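Inside Mallow: how Alinlow schedules two arms on one tabletop

February 23, 2025

By the Fasine staff

14 shares | 9 comments

Alinlow's planning software, Mallow, began as a collision checker. It now decides which of two arms moves, when it moves, and how much of the shared workspace it may reserve. We spoke to the lead developer at the company's office, who asked not to be named ahead of the April release.

The earlier version planned both arms as a single system. "It gave good paths and it gave them late," the developer said. "Every time the perception node moved an object by a few millimeters, we threw the whole plan away."

The current version plans each arm separately and settles conflicts through a reservation table. An arm requests a volume and a time window. If the request overlaps one already granted, the planner retries with a delay, up to 4 times, before asking for a different approach direction. The control loop is untouched by any of this and reads only the approved trajectory.

Perception runs on a fork of Peng, an in-house pose tracker. The developer described mugs as the harder case. "A hanging mug is a pose plus a constraint. You have to lift it off the peg before you can take it anywhere. The tracker has no idea the peg matters – the task layer has to say so."

In the latest internal run, 93 of the planned motions finished without a replan. The developer was reluctant to make much of the number. "It's one table layout. Move the basket and you get another number."

Logging takes up more of the team's time than planning does. Each reservation, refusal and retry is written out with the joint states, and the viewer can replay the last 60 seconds beside the head camera feed. "Most of our bugs were stale timestamps," the developer said. "We found them by scrubbing back and forth, which is slow, but it works."
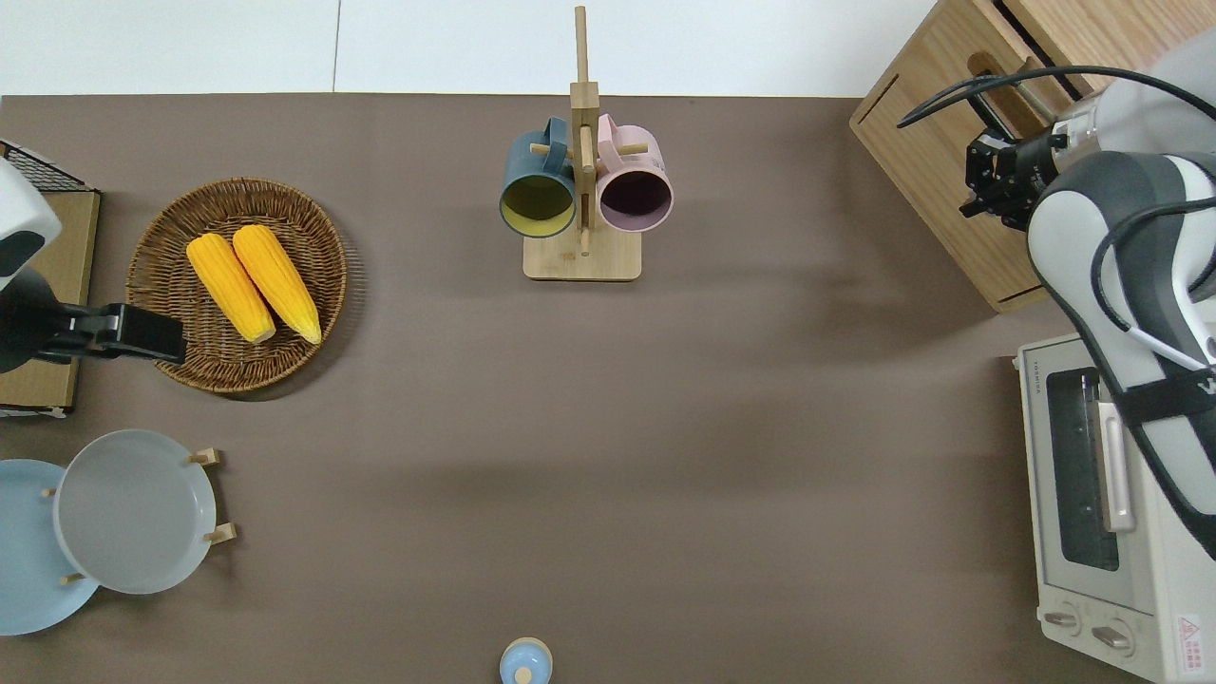 What changes in April

The release adds a plain-text format for reservations and drops support for the old joint planner. Existing task files will need a one-line edit to name the arm that has priority.

2 comments hidden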